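Your Success Detector Should Be Allowed to Say It Doesn't Know

Most manipulation stacks I review have a planner, a controller, and a function somewhere near the end called is_done(). The planner gets a design document. The controller gets a test bench. The function at the end gets a threshold, usually chosen in an afternoon and left alone until a customer complains.

I work on the perception side of the Kirkberg tabletop stack, and this piece argues for spending less on the planner and more on that last function. The data is from hand-held grippers over a white work surface.

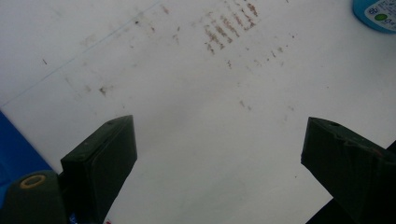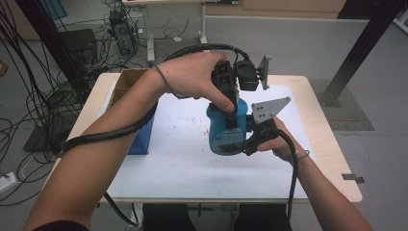 Consider "the surface is clean" as a predicate. Our first version subtracted the current view from a reference sheet and summed the difference. It failed on creases. A faint diagonal fold in the white produces a longer connected component than a field of small brown flecks does, so the detector flagged the fold and passed the flecks. Raising the threshold fixed the fold and hid more of the flecks. There is no value of that threshold that works, and we spent most of July confirming it.

The second version was a learned classifier with two outputs. It scored well on the held-out split of 2673 clips and badly in use. Edeltraud Buschmann went through the disagreements and found that 44 of the first 50 had one thing in common: a fingertip covered part of the region being judged. The network had been forced to answer yes or no about pixels it did not have. It answered yes.

The fix was an interface change. The predicate now returns clean, not clean, or unobserved, per cell, and the planner must handle the third value. Ours handles it by moving the fingers out of the view and asking again, up to 4 times, then stopping with an error. Cycle time got worse. I consider that a fair price, and I would like to see it paid more often.

The usual objection is that a probability already carries this information. In principle it does. In practice a softmax over two classes has no slot for "occluded," and calibration on visible examples tells you little about hidden ones. Papadopoulos, our planning library, took a float at this boundary for years, and every caller compared it to 0.5 and threw the rest away.

A second objection is that a better policy makes explicit predicates unnecessary. The Clikholm team holds this view and their demos are good. Their logs, though, do not record why an episode ended -- only that it did. When one ends early, there is nothing to debug except the weights.

Tooling matters here too. We label in Vomeo, which shipped with binary tags. Adding a third tag took a day. Getting annotators to use it took longer, as the old guidelines told them to make a best guess. If your guidelines say the same, change them before you touch the model.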